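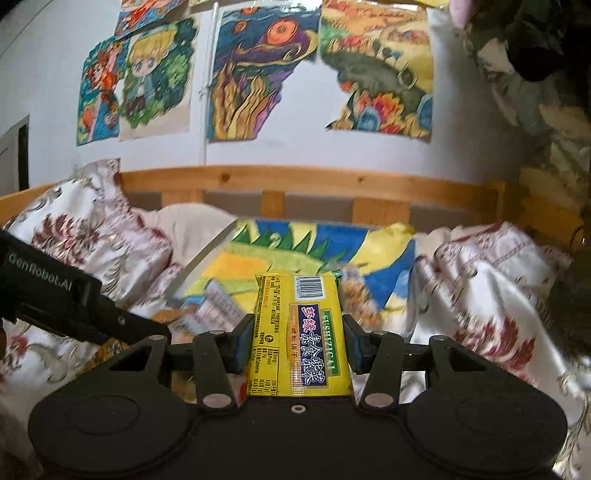 Clearing a Bed That Has Become a Table

Every home has one flat surface that takes the overflow. In ours it was the dining table, until the dining table filled up, and then it was the bed in the small room. Snack packets, little boxes, a drawing that hasn't made it to the wall yet, a plastic sheet of no known purpose. Add a rumpled quilt and things start vanishing into the folds.

What follows is how I get such a bed back before somebody has to sleep in it. It takes 12 minutes if you don't stop to eat the stock.

Artwork comes off first

Paper loses every argument with a knee. Slide a drawing onto something stiff (a baking sheet is fine, a big picture book is better) and carry it out flat. Don't pick it up by one corner while holding a pillow in the other hand. I have done this, and the artist was watching.

If there's a clear plastic tray or sheet lying on top, lift it straight up. Dragging it will smear crayon and soft pencil, and paint that feels dry at the edges can still be tacky in the thick parts.

Then the food

Pick up every packet and feel along the seams. Sealed ones go in a basket. Open ones get a clip or get finished, and you may appoint yourself to the second job. Rice crackers and anything flaky should leave the room before you so much as touch the quilt.

Keep packets upright in the basket with the printed side facing out, like files. If the label is in a language you don't read, stick on a bit of masking tape and write what's inside, plus the date if you can find it. My neighbor Effie Pollock skipped the tape once and served her book group something intended for soup. They were polite. They have also started bringing their own snacks.

Small boxes

The little white box is the enemy. It could be medicine, a spare bulb, a charger or nothing at all. Open it, look, and decide right there. Medicine goes up high. Empty ones go in recycling, including the nice sturdy one you're certain will be useful. I had 132 of those in a closet in Ustville and used two.

The quilt

Quilts with a satiny face slither. They look wonderful for the four seconds after you make the bed, then head for the floor.

Take the pillows off entirely. Stand at the foot, hold both bottom corners and give the whole thing one good snap toward the headboard. Check the folds for crumbs and caps before you smooth anything, working from the middle out with the flat of your hand. If it still slides, put a cotton blanket underneath. The Fesent quilt clips I bought worked until the first night anyone rolled over.

For crumbs that have dug in, use a dry, soft clothes brush and light strokes. Tape lifts crumbs too, along with any loose threads you had hoped to keep. Wash according to the tag, on gentle, and close any zippers first. A shiny fabric will snag on the one you forgot.

Slatted headboards

Pretty, and very good at collecting dust. An old sock over your hand, barely damp, goes down each slat and along the top rail. Wipe with the grain on pale wood and dry it as you go, or you'll get tide marks that show up whenever the sun comes in.

Drawings on the wall

A cluster taped over a bed looks cheerful and costs next to nothing. It also falls on people. Use painter's tape rolled into loops behind each corner, press for a slow count of ten, and keep the lowest row a hand's width above where heads lean. Test one loop behind the door first if you don't trust your paint. I didn't test mine in April, and I now own a can of touch-up white.

When the wall is full, the rule is one up, one down. Retired pieces go in a flat folder with the name and age penciled on the back. Ours is a Leckie portfolio that cost more than the crayons.

Keeping it clear

Put the basket back within reach of the bed, since that's where the snacks will be eaten whatever you say. A lap tray helps with drawing. Beyond that, I do the whole round again on Sundays and find at least one cracker under the pillow.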